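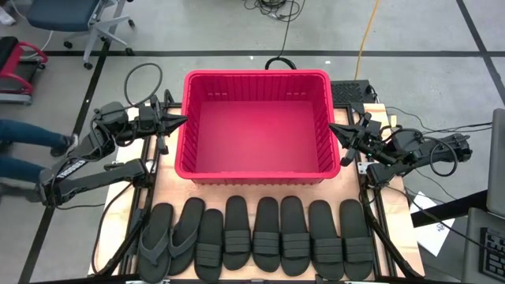 4.2 Does a container make a tidy household?

Figure 2. Black sandals in a row on a light wooden tabletop, with an empty red plastic basket behind them.

Advice on household storage leans heavily on the container. Dubey's shoe survey, which we re-examine in this section, treats owning a basket as a sign that footwear is being put away. We doubt that this follows. In Figure 2 the sandals stand side by side with their toes towards the basket, and there is nothing in it. A coder using the original scheme would have to enter "storage present" and move on. Whether the row should count as tidy is a question the scheme never asks.

The same difficulty runs through the 200 entrance-hall diaries gathered for the Lisodine study. Of these, 179 were usable, and we read all of them again. Householders often wrote that shoes were "away" when they meant lined up along a wall. Others kept the word for shoes inside something. Montes read the diaries separately and sorted a fair number of entries differently from the first coder, mostly on this point. We see no good way of settling such cases after the fact, and we have left them out of Table 4.

Similar footwear raises a further problem. The row in Figure 2 holds both flip-flops with a thin Y-shaped strap and slides with two wide straps, all of them matte black. Put in a line, the two kinds can be told apart quickly. Tipped together into one basket, they would have to be picked through, and the time spent doing so appears nowhere in the savings claimed by Sterkmont. Those savings were worked out for putting shoes away only. Finding them again was left to the reader's goodwill.

We do not claim that rows are better. A row takes up floor, and several diarists complained of tripping. Our objection is to the measure: a basket records that somebody got hold of a basket. Until diaries ask separately about where shoes are left and how they are found again, the link between containers and tidiness should be treated as unproven.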